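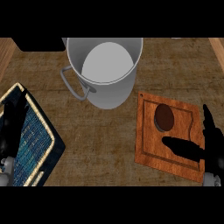 Prerkwood College, Department of Mechatronics
Handout 7: Faults in two-arm simulation

The task in Nerncombe is to lift the dark disc off the cutting board and put it in the white pot. Run 43 ended in a protective stop. The log shows the right arm pressing down on the board until its force limit tripped. The left arm was idle and stayed where it was, over the tray.

Cause: the board's height had been edited in the model file but not in the planner, so the two differed by 5 mm. The planner took the fingers to a point inside the wood.

Minoru Nomura's correction is in the Carbone folder. Read it before the lab.

Points to note
The limit was set for the simulator. Do not copy it to the real arms.
A stop must hold both arms, including the idle one. In run 43 the left arm was still enabled.
Clear the fault only after the log is saved.

For the lab: repeat the run with the old height, find the first contact in the force log and bring a printed plot to room 424.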